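Marietjie Jacobs is talking about lids before I've even got my notebook out. "People buy the box and forget the lid," she says, "and the lid is the part you touch every day!" She has been sorting other people's pantries and craft cupboards for 23 years, and she still lights up over a good container.

Her favourites right now are the small pale ones with an oval handle recess in the top. She likes to mix them - grey lids, smoky see-through ones, a bamboo-coloured one for the tea.
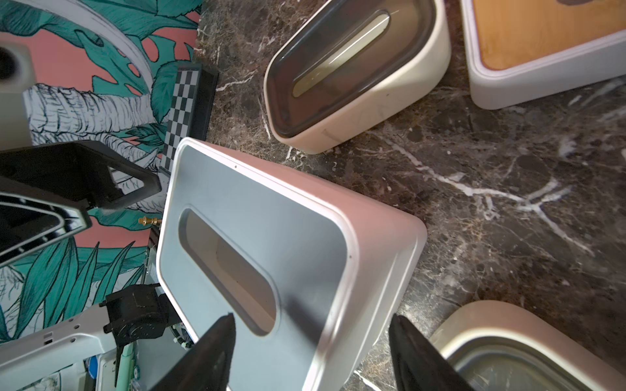 Siyabonga Chauke wondered whether mixing lids just makes a muddle, and said he'd sooner have one colour for the whole cupboard. Marietjie loves this argument. "Then how do you find the rice?" she asks, delighted.

Stacking is her other great subject. She keeps to bodies of the same shape, so a tower goes straight up and leaves the bench free, and she puts whatever she uses most on top. "My flour lived at the bottom until January," she admits. "Four times a week I'd unstack the lot. Madness!"
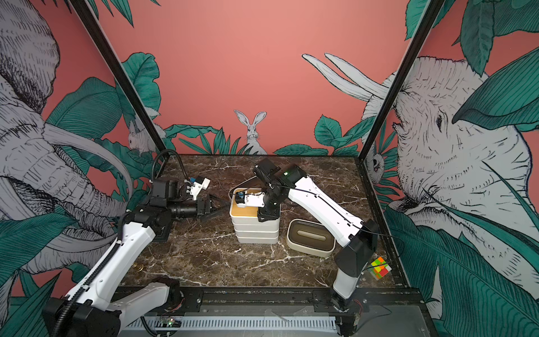 Three white containers stacked under a tan lid, on dark brown marble.

She's already planning the spice drawer.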